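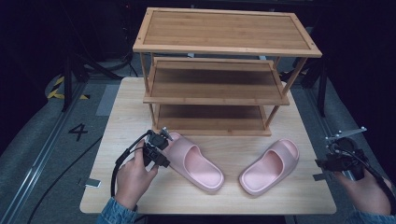
**Figure 2.** Station 4 with the shoe-rack task set out. Both grippers are in hand; the rack is empty.

Most rules for collecting manipulation demonstrations are written by people who have read a great deal about tables. Ours were too, in the first draft, which ran to 23 rules and took longer to read aloud than a shoe takes to put away. The version reported in this section has 17. We arrived at it by making the authors follow their own text at the station, with two hand-held grippers and the shoe-rack task in Figure 2, while a second author stood by and wrote down every point at which the first one stopped and asked what a sentence meant. The starting layout gave us our first argument. The draft said "place the footwear in front of the rack in a natural position," and Sikora and Pugh hold very different views on what is natural for a slide sandal. The rule now says side by side, open toes toward the operator, with a gap of a hand's width between them, much as the pink pair lies in the figure. A slight outward turn of the heels is allowed, and we have given up trying to outlaw it.

### 4.2 Rules before the start of an episode

The rules in this group cover the state of the station at the moment recording begins. They are short on purpose.

**Rule 3 (clear shelves).** Every shelf of the target object must be empty unless the task card says otherwise. At the Brennan site an early batch was recorded with a sandal from the previous episode still on the bottom shelf, in shadow. The labelers found it before the reviewers did, and were not shy about saying so.

**Rule 4 (both grippers in hand).** The operator holds both grippers from the first recorded moment, including in tasks that can be done with one. Picking up a gripper after the start adds a motion that belongs to no task, and a policy trained on it may learn the motion with great devotion.

**Rule 5 (idle hand).** The gripper that isn't about to act is held to the side, over or near the table edge, jaws pointing inward. The right gripper in Figure 2 is in an acceptable position. We considered giving a distance in inches. Okonkwo pointed out that operators would then look for a ruler, and the proposal was dropped.

**Rule 6 (cables).** Gripper cables leave over the front edge of the table, on the same side as the hand that holds the gripper. They may not cross the work area or each other. This is the rule most often broken and the one most often described to us as obvious.

**Rule 7 (tabletop).** Clips on the table rim are checked by touch at the start of each session and are not moved between episodes. If one has to be moved, the session ends and a new one is opened in Trollesix, our logging tool. Operators dislike this. So did the author who wrote it, on the second occasion it applied to him.

### 4.3 What counts as a fault

We separate faults of layout from faults of handling. A layout fault is present before anyone moves, and can be judged from the opening view alone. A handling fault happens during the episode: a dropped object, a regrasp beyond the number on the task card, contact between the two grippers. Earlier drafts put both on one form, with the result that reviewers at Clokarley marked a crooked sandal and a collision with the same check box and, apparently, the same level of alarm.

Bošković and Tamuno reviewed 504 episodes under the split form, each working alone. Nearly all of their disagreements were about layout. Most of those came down to the words "straight" and "level," which we have since removed from the rules wherever we could find them — two survive in the appendix, where they refer to the table.

Faulty episodes are kept and tagged. Deleting them makes a collection look tidier than the work that produced it, and it leaves the next group with no record of which rules people can't follow. A rule that is broken in session after session by careful operators should be read as a badly written rule first. Rule 6 has been rewritten under this policy in every revision so far, and we expect to rewrite it again after the February sessions at Erow.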